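Teaching by hand: what the demo doesn't show you
2018-09-17 | Tianyou Liao

Speaker notes, long version. Slides are mostly pictures, so read these if you missed the talk.

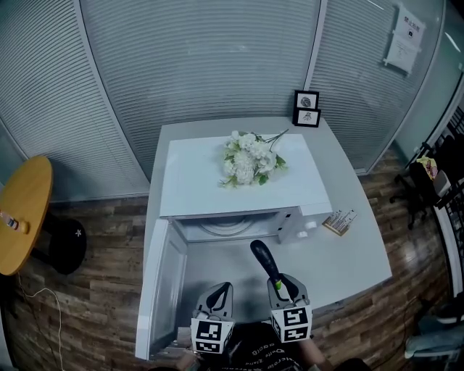 Open with the claim. Every vendor in this field will tell you that anyone can teach a robot a kitchen job. You show it the task a few times, it learns, you go home. I've sat through the Heinonen pitch and the Vedska pitch and they could have swapped decks.

Ask for hands up: who here has taught a teenager to use a microwave? Pause. How many times did you have to show them?

SLIDE 2. Two ways of showing. Either you hold the grippers yourself and do the job, or you sit at a desk and drive the arms remotely. Hand-held is quicker and feels more natural. It also lets you cheat without noticing. You lean in, you shift your feet, you twist your wrist in a way the arm can't copy. Remote control keeps you inside what the arm can do, but it's slow and people get grumpy.

Our numbers, for what they're worth: new people did about 25 usable showings in a morning by hand, and 8 by remote. I wouldn't build a business case on that. Small group, one room, and the same person decided what counted as "usable" (me).

SLIDE 3. The Mesberg trial. Go slowly. We recorded 30 showings of one door-opening task and the playback looked great. Then we moved the appliance a hand's width along the bench and it looked a lot less great. The Humis people said we needed more variety. Fair enough, but how much more? I've asked twice and had a different answer each time.

Don't get dragged into the sensor argument here. If someone brings it up, park it for questions.

SLIDE 4. What I'd ask before signing anything:

Who did the showings, and had they practised?
How many were thrown out, and who chose?
What was moved between recording and testing?
Can I pick the object on the day?

The last one usually gets a long silence. Leave room for the laugh if it comes, otherwise keep moving.

SLIDE 5. I still think showing beats programming for messy jobs around the home. I've done both and I don't want to go back to typing in waypoints. My gripe is with the word "anyone". Our best demonstrator had weeks of practice, and her recordings looked nothing like mine.

Finish on the October workshop details. Bring your own mug.

Filed under: Talks & Notes, Robot Teaching
Contact | Copyright Tianyou Liao | Back to top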